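Betreff: Re: [Eltern-Wenotau] Frühstück mit Zweijährigen — wie macht ihr das?

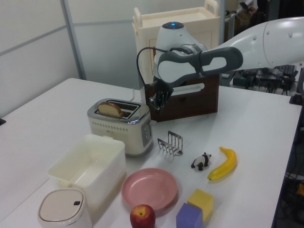

Toaster mit einer Scheibe Brot

Liebe Eltern, lieber Tanvir,

am Donnerstag schrieb Tanvir Cassim:

> Unsere Tochter isst seit September morgens fast nichts mehr. Sie will
> das Brot selbst schmieren, dann ist es ihr zu weich, dann weint sie,
> und um 7:30 Uhr müssen wir aus dem Haus. Abends isst sie gut. Habt ihr
> das auch gehabt, und wie lange hat es gedauert? Meine Schwiegermutter
> meint, wir sollen sie füttern, aber ich möchte das eigentlich nicht.

Ich antworte etwas spät, wir hatten alle drei Kinder mit Husten zu Hause. Bitte entschuldigt auch mein Deutsch, ich schreibe langsamer, als ich spreche.

Bei unserem mittleren Sohn, Kianoush, war es sehr ähnlich. Er war damals zwei Jahre und vier Monate alt. Er wollte alles allein machen, aber die Hände konnten es noch nicht, und darüber ist er jeden Morgen wütend geworden. Bei uns hat die schlimme Zeit 19 Tage gedauert. Ich weiß das so genau, weil meine Frau es in den Kalender geschrieben hat. Danach kamen noch einzelne schlechte Morgen, aber nicht mehr jeden Tag.

Wir haben damals drei Dinge geändert. Zuerst haben wir das Brot getoastet, auch für ihn. Auf einer festen Scheibe lässt sich die Butter viel leichter verteilen, und das Messer geht nicht durch. Dann haben wir ihn 20 Minuten früher geweckt. Das war für mich der schwerste Teil, ich bin kein Mensch für den Morgen. Und wir haben aufgehört, beim Essen zu fragen, was er möchte. Es gab Toast mit Butter oder Toast mit Käse, beides lag auf dem Tisch, und er hat genommen oder nicht genommen.

Zum Füttern möchte ich vorsichtig sein, in jeder Familie ist es anders. Meine Mutter hat mich gefüttert, bis ich fünf war, und ich esse heute ganz normal. Aber Kianoush hat den Kopf weggedreht, sobald ein Löffel von uns kam — also haben wir es gelassen. Unser Kinderarzt hat damals nur das Gewicht angeschaut und war zufrieden.

Wenn sie morgens gar nichts will, könnt ihr vielleicht die Kita fragen. In der Gruppe von Frau Soltani gibt es um neun Uhr ein zweites Frühstück, und dort hat unser Sohn plötzlich 200 Gramm Joghurt gegessen, den er zu Hause nicht einmal ansehen wollte.

Noch eine Sache an alle: Wir haben einen Hochstuhl abzugeben, ohne Tablett, mit zwei Kratzern am linken Bein. Wer ihn brauchen kann, schreibt mir bitte direkt und nicht an die Liste.

Viele Grüße aus Wenotau
Shahab Ebrahimi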